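Equipment > Bimanual Research Cells > Stismont Paper Cell

Stismont Paper Cell
Two-arm tabletop workstation for research on handling loose sheets, clips and folders

Paper is thin, cheap, and available in every laboratory on earth, and it has humbled more grippers than any other item we stock. The Stismont is our workstation for people who have decided to study it anyway. It ships with the hardware, the recording software, and the Dutoden method for learning two-handed paper tasks from demonstration.

Filing work with a clip folder and loose printed pages, from the cell and from the wrist:

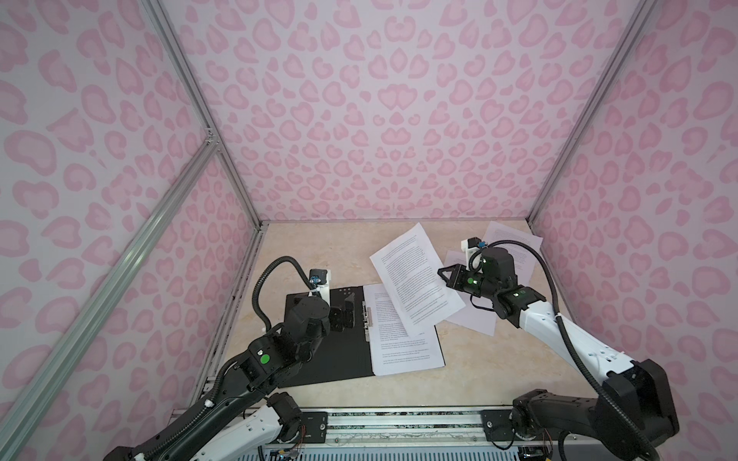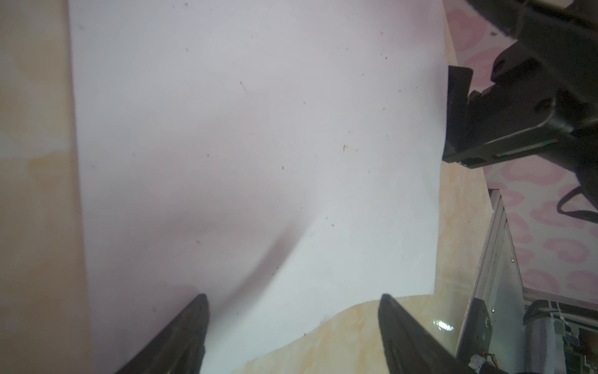

What you get

Two arms on a shared metal base rail, white link covers over black joint housings, each with a black gripper and its own wrist camera. The enclosure is built on slotted aluminum extrusion, so anything you want to bolt on later can be bolted on, and anything you regret can be unbolted. The tabletop has a beige marble pattern. The walls are pink leopard print. Both are standard. A plain gray wall set can be ordered and adds 6 weeks to delivery, and so far one customer has thought it worth the wait.

A fixed camera covers the whole table. The wrist cameras look down past the fingers, and most of the useful information about a sheet of paper turns up there: where the edge has lifted, where a crease has started, whether the finger is on top of the page or under it. From the fixed view a curled edge and a flat one can look much the same. The policy uses all three views.

The Dutoden method

Most policies trained on paper learn to pinch. They go for a corner, miss it by the thickness of the paper, and close with great confidence on nothing. Dutoden splits the job between the arms. One arm presses and holds, the other slides or lifts, and the roles can switch in the middle of an episode. The switching is learned from the demonstrations. Nobody labels it by hand, and we would not wish that task on anyone.

The second ingredient is a contact estimate computed from wrist video alone. It looks at how the sheet deforms near the fingertips and gives the policy a running guess at whether the page is pinned, sliding, or free. There are no force sensors in the fingers. We tried some from another supplier, and they reported the weight of a sheet of office paper as zero, a fair summary of the problem.

Results

Burgi Brunner ran the evaluation at our Ammann workshop. The training set was 132 demonstrations of one task: take loose printed sheets from the tabletop, square them against the pages already in the folder, and get them under the clip. Testing used sheets and starting positions that were not in the training set.

Full task, Dutoden with wrist and fixed cameras: 70 percent of trials
Fixed camera only, otherwise identical: 7 percent

The second figure was checked again, on the theory that something must have been unplugged. Everything was plugged in.

Failures of the full system are mostly of one kind. Two sheets lie partly on top of each other, the holding arm pins both, and the sliding arm pulls at the lower one until it buckles. The policy will then hold the buckled sheet down very firmly and wait. We have no fix for this at present. Opening the clip is a smaller source of trouble, and a worn clip spring makes the numbers look better than they should, so please replace your folders from time to time and say in your paper which kind you used.

Static is a factor in dry rooms. Dust is less of one than we feared. Specks on the page do not seem to bother the contact estimate, and we have stopped wiping the sheets between trials.

Limits, before you order

The published result covers plain printed sheets and a clip folder. Glossy stock, envelopes, and anything stapled are untested. Thin receipts were tested briefly and will not be discussed.

The cell is sold for research use. It will not do your filing. A person with no training at all is faster at this task, and will go on being faster for as long as we can see.

The arms reach the whole tabletop but not the floor, so sheets that slide off the front stay there until someone picks them up.

Software

The Brullar recorder saves all camera streams and both arms' joint positions on a single clock. Episodes can be trimmed, tagged and replayed on the cell. Replay on paper is instructive mainly as a lesson in why replay does not work on paper. The training code, the evaluation script and the complete set of demonstrations come with every unit, including the bad ones, which sit in a separate folder with a frank name.

Ordering

The Stismont comes assembled and calibrated. Camera calibration should be repeated after any move, including the kind where someone leans on the rail. Spare finger pairs, folders and wall panels are listed under Accessories. The next batch of cells leaves the workshop in September.

Page last revised Jun 12, 2018. Paper not included.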